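3.2 Teaching the wheel task

We picked the steering wheel because it punishes bad demonstrations. A peg or a block lets you be sloppy. A rim has to be followed along an arc, and if the hand path drifts off the arc the arm starts to fight the wheel base. Operators feel that in kinesthetic teaching. In remote control they mostly don't.

Two ways of showing the task, then. By hand — the operator holds the wrist and walks the gripper through the turn. By remote — same turn, driven from a leader device at the desk. Start pose the same in both. The blue stripe on the rim is the reference for wheel angle, so no encoder readout is needed from the wheel itself. Data collection ran through August on the Clarkham bench, 400 demonstrations kept after cleaning. Grip is at the top of the rim for the main condition (Fig. 2a). 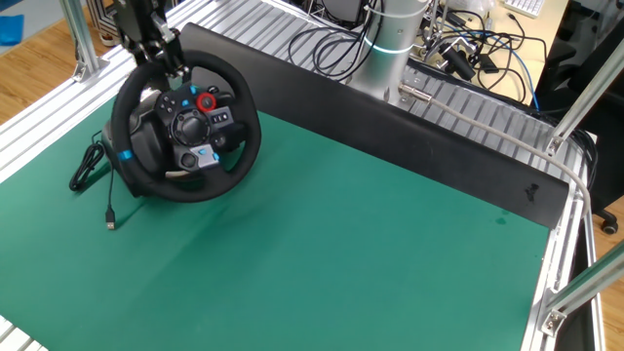

Elsa Kuusisto objected at this point in the draft that a top grip flatters the hand-taught runs, as the wrist starts near the middle of its range and the operator never has to think about joint limits. Fair. We added a side-grip condition of 40 demonstrations, reported in Section 4.3, and the gap between methods gets smaller but does not close.

Recording. Joint positions, gripper width, wrist force, fixed cameras. Everything resampled to one clock afterwards using the Skondby logger, which drops frames if the disk is slow; runs with a gap longer than 300 ms were thrown out. No attempt to repair them. Operators could discard there own run right after making it, without giving a reason, and those are not in the total.

Segmentation was done by hand. Approach, close, turn, release. The boundary between close and turn is the hard one. Contact comes first, then a short settling phase where the fingers are on the rim and the wheel has not been asked to go anywhere. Remote operators tend to stay in this phase longer. We label it as part of close. The stripe sits right by the fingertips in some poses, which helps the annotator and hurts the tracker (Fig. 2b).
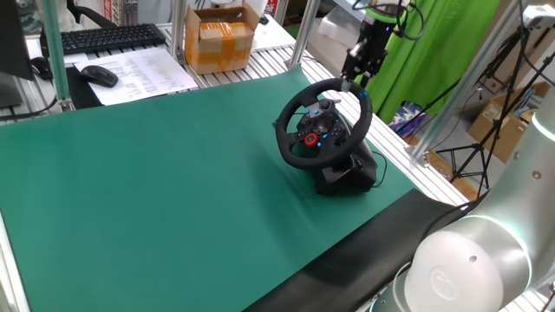 Fig. 2b. Gripper fingers at the rim, next to the blue reference stripe. Second arm in the foreground.

For the tracker we fell back on the last good estimate whenever the stripe was lost, and interpolated. Crude but ok for slow turns. Fast turns would need something better and we did'nt collect any.

The policy is the Sivakumar baseline with no changes except the input size. Trained once per teaching method, same seed, same number of steps. We also trained one on the mixed set. A turn counts as a success if the final wheel angle is within 2 degrees of the target and the wrist force stays under the cutoff in Table 1. Grip is re-established from the start pose before each turn (Fig. 2c). 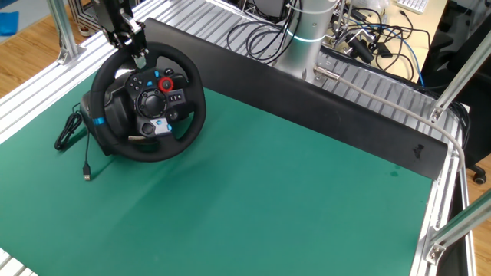

One reviewer of the workshop version asked whether the force cutoff rewards timid demonstrations, so that a policy copying slow operators would score well for the wrong reason. Partly, yes. Scores without the cutoff are given in the last column of Table 1. The ordering of the methods holds, the margin is thinner.

Remaining confound: operators all did the by-hand block first. Practice effects can't be separated out. The Cultstead replication swaps the order and is still being labeled.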